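Saturday, April 18, 2020
Studio notebook, Junberg room B
Osov single, mix prep and stem transfer

Session files from Umut came over last night through Onport. All stems are at 48k/24 except the two synth prints, which he bounced at 44.1. Converted both before import. The pad lined up to the grid after that. The lead did not; it drifts late from the second verse on, so it was probably printed from a different tempo map. Asked him for a reprint and muted it for now.

Kick and 808 were fighting below 60 Hz. Flipped polarity on the kick and lost most of the click, flipped it back. Moved the 808 region 15 samples earlier instead. Better low end, no audible flam. High-pass on everything else except the floor tom loop.

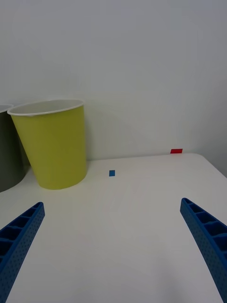 Notebook 7, p. 40

Vocal: Lies sent three comps. Comp 2 is the one to use, but the last line of the bridge is from comp 1 (she marks it in her text file as "the ugly one"). Crossfade is 15 ms and falls on a breath. There is a resonance at 400 Hz on all three comps, probably her closet. Narrow cut, 3 dB, dynamic. Tried a static cut first and the verses went thin.

Noise layer under the hook: this is the feedback recording from October, pitched down and run through the Kaplan bus. Clipping is intended. Do NOT repair it. Muthoni ran declick on the last single as part of her normal cleanup and we had to go back two versions to get the grit back. I have renamed the track NOISE_KEEP and colored it red.

Sample question still open. The hook replays the melody of an older song and uses no audio from the master, so as I understand it we need the publisher and not the label. Angelica is handling it. Until she has an answer, print every mix twice, with and without the replayed line. The alternate has a hole in bars 33 to 40 and Ilgın will write something to go there.

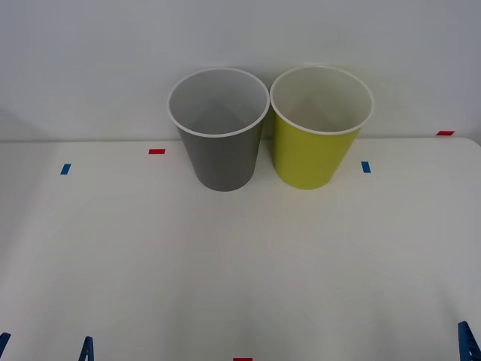 The version without the line also changes how the limiter behaves, as the replayed part was holding the midrange up. Pulled the limiter input down 1 dB on the alternate and left the main alone. The two no longer match in level, so compare them with the gain trimmed.

Checked in mono on the small speaker. Hook survives, pad nearly disappears. Narrowed the pad below 400 Hz and got some of it back.

To do:
Reprint of lead synth (Umut)
Ad-libs for verse 2, dry, no tuning (Lies)
Instrumental and a cappella prints after the lead is replaced
Video edit needs the long intro, so keep the count-in on a separate track
Back up session to both drives, label as mix 4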